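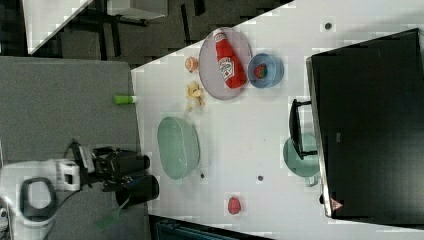 # Osik Table Clear Set, club edition

Sold by Rocha Classroom Supply. Item 4000.

**Status:** in stock, ships from the Plornwood warehouse. Orders in before noon go out same day. After noon, next day. School purchase orders OK, see the bottom.

Table Clear is the starter task for the Plurkis student league. Pick up the pretend food and the dishes, put them where the task card says, don't knock anything on the floor. The set has everything that goes on the table, plus the gripper and the cards. You supply the arm and the table. If your club already has last season's set, you probably want the refill pack instead (further down).

## What's in the box

- play food, mixed, fruit and other stuff, 12 pieces
- plates and bowls, plastic, assorted sizes and colors
- one mug
- one two-finger gripper, black, with mounting plate and screws
- gripper cable
- 36 task cards, printed both sides
- score pad
- corner stickers for marking the table
- storage tub with lid

Colors vary from batch to batch. The league knows this and the task cards go by type of item and never by color, so a pink plate and a purple plate score the same. Please don't write in asking for a specific color, we pack what comes.

**Not in the box:** arm, power supply, computer, camera, table. Also no real food packaging. Lots of clubs mix in their own kitchen stuff for practice and that's fine for practice. Check the league rules before you do it at an event.

## Will it fit my arm?

Gripper plate has the standard four-hole pattern plus a slotted ring for the oddball ones. Fits the Osik student arms straight out of the bag. For other makes, measure first. Drill template is a PDF on the downloads tab, print at 100%, do NOT let the printer "fit to page". This is the number one return reason. Holes come out a hair small and then the plate sits crooked and the fingers close on a slant.

Cable is the five-pin kind. If your arm has the older four-pin socket you need the adapter, item 4000-A, sold separate. Yes we know. It's cheap.

Run the cable with slack at the wrist. Loop it and tie it loose. A tight cable will pull out on the first big turn, usually at the worst moment.

## Gripper specs

| | |
|---|---|
| Type | parallel, two finger |
| Finger pads | removable, push on |
| Spare pads | 3 pairs included |
| Mount | four-hole, or slotted ring |
| Cable | five pin |
| Control | open, close, hold at position |
| Rated for | the items in this set |

Rated for the items in this set means just that. It's a teaching gripper. Don't lift a full water bottle with it, don't use it on tools, don't let a student put a finger in it to "see how strong". Strong enough to hurt.

## The task cards

Sorted in levels, color band on the top edge.

**Level one.** Single item, placed flat, nothing near it. Pick up, put in the bowl. Most new teams can get through these in the first two or three meetings if the arm is already working. If the arm isnt working, that's your first two or three meetings.

**Level two.** Several items. One may be sitting in a bowl already, or lying on a plate, and you have to get it out without dragging the dish along with it. Long things like bottles have to be picked across the middle, lengthwise won't work with these fingers. Teams find this out.

**Level three.** Cluttered table. Dishes on their side, things by the edge, items partly under something else. Team doesn't see the layout until the clock starts. Card gives the judge the layout and gives the team only the goal.

**Open cards.** Blank on the back. Write your own. Some of the best practice comes out of these. Plurkis takes submissions for next season through January.

Cards are laminated. Dry erase works, permanent marker doesn't come off, ask us how we know.

## Setting up the table

Any flat table that doesn't wobble. White or light gray tops work best if you're using a camera, glossy ones give you glare. Folding tables OK but lock the legs and put the arm on its own stand or clamp it at the solid end. If the arm is bolted to the same table, everything on the table shakes when it stops hard, and round stuff rolls.

Camera overhead if you can. Doesn't matter if it's turned a little, calibrate with the corner stickers and the software sorts it out. What does matter is that nobody bumps it afterward. Tape the stand feet to the floor.

Old screw holes, marker dots, coffee rings: cover them or clean them. We've had clubs write in about the arm going after a bare patch of table over and over. Dark spot on a light top. White tape over it, done.

Keep the floor clear on the arm side. Tools, bags, chair legs. Arms swing wider than students think, and somebody always has to reach down for a dropped strawberry. Stop the arm first. Every time, no exceptions, even if it's "just for a sec".

## Suggested first meetings

Straight from the coach sheet, shortened:

1. Unpack, check against the list, put names on nothing (league sets get swapped at events and you want it back clean).
2. Mount the gripper. Open and close by hand control only.
3. Drive the arm by hand to an item and pick it up. Everybody gets a turn. Slow.
4. Same thing, into a bowl. The wide bowl first.
5. Record a pick and play it back. Move the item over a little and play it back again so they see it miss.
6. Now talk about cameras.

Step 5 is the one people skip. Don't. Once they've watched the gripper close on air they want the camera part, before that it's just you talking.

## Practice notes from clubs

Pulled from the feedback form, trimmed for length.

> "Light pieces slide before the fingers close. We slowed the close speed to half and it mostly went away."

> "Mug on its side took us longer than everthing else put together. Handle catches. Go for the rim."

> "Swap the drivers often. We had one kid who was great at it and then she got the flu before regionals."

> "Would like a second tub. The dishes nest but the food doesn't and the lid pops."

Second tub is now its own item, 4000-T.

## Scoring, quick version

Full rules are on the Plurkis site and they win if anything here is different.

- Item in the right place: full points
- Item in the wrong dish: partial
- Item left on the table: zero
- Item on the floor: minus, and it stays on the floor
- Dish moved outside the corner stickers: minus
- Touching the arm or the table during a run: run over

Hand driven and self driven runs are scored in seperate divisions. A team can enter both with the same set. Same cards too.

## Refill pack (item 4000-R)

For last season's owners. Has the new task cards, new score pad, finger pads, corner stickers. No dishes, no gripper. Play food in the refill is a short assortment to replace the ones that always go missing, which is the small ones.

Old cards still work for practice. They have a white band at the top edge, new ones are colored. Don't mix them at an event, the judges will pull them.

## Care

Wipe dishes and food with a damp cloth. No dishwasher, the bowls warp and then they rock on the table and your whole calibration is off. Finger pads: soap and water, dry completly, push back on. Replace when shiny.

Store the gripper half open. Stored closed, the pads take a set and grip worse. If that's already happened, leave them off overnight, sometimes they come back.

Soft pieces get squashed at the bottom of the tub, so pack them on top.

## Parts and extras

| Item | What it is |
|---|---|
| 4000-A | four pin to five pin adapter |
| 4000-P | finger pads, bag |
| 4000-R | refill pack |
| 4000-T | extra tub with lid |
| 4000-C | blank task cards |
| 4000-S | corner stickers, sheet |

Single dishes not sold. Sorry. We get asked a lot.

## Ordering

Schools and libraries: send the PO through the form, ship-to address has to match a school or library. Clubs without a school behind them pay by card, same price. League teams put the team number in the notes box and we add the league label to the tub so it gets through check-in.

Sets go fast once the season list is posted. We don't hold stock without a PO.

**Returns:** unopened, anytime in the season. Opened, gripper only, if it's faulty. Test it the week you get it please, not the night before your event. Bench test is on the card in the lid: power on, open, close, hold. Hums but doesn't move = cable. No hum = check the socket, then email us.

**Replacement gripper under warranty:** send a short video of the bench test with the form. Speeds it up a lot. We ship the new one before the old one is back if you're within two weeks of an event, tell us the event.

**Downloads:** drill template, coach sheet, packing list, printable score pad, card list by level. Spanish coach sheet is up now too, task cards are English only for this season.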